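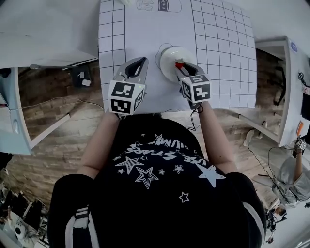

An early reader of the Stasatine card asked whether a policy trained only on hand-held gripper demonstrations could really run on an arm it had never seen, and whether we had checked or were just hoping. We checked! The short version is below, and the long version is in the notes folder.

Stasatine
Two-handed tabletop demonstrations, recorded with hand-held grippers

What's in it
2000 demonstrations of short table tasks: picking up small objects, moving plates, passing things from one hand to the other. Each gripper carries a marker cube, and we recover its path from the printed codes. A head camera records the whole reach, so you get both hands and most of the table in one view.

What we tried
We trained one policy per task on the recordings, then ran it on Tranetti, our two-arm setup, with no robot data mixed in. Across five tasks it finished 62 percent of trials. Plate moves went best, and watching the first clean one was a great afternoon. Handovers are still the weak spot, mostly when one cube hides the other and the tracked path jumps.

The biggest gain came from Paiva, our small cleanup step. It drops frames where a cube pose flips, then smooths what is left. Please try it before you touch the model settings.

Layout
demos/ video and gripper paths
calib/ camera and cube calibration
paiva/ cleanup code
notes/ trial logs, including the failures

Known problems
Gripper opening is noisy on very thin objects. Cables sometimes cross a code and cost a few frames. Lighting varies between sessions, and we left it that way.

Coming next
Nirnero, a set with longer tasks, is planned for August. If you get handovers working on this one, open an issue and show us, we would love to see it!

Last updated July 7, 2024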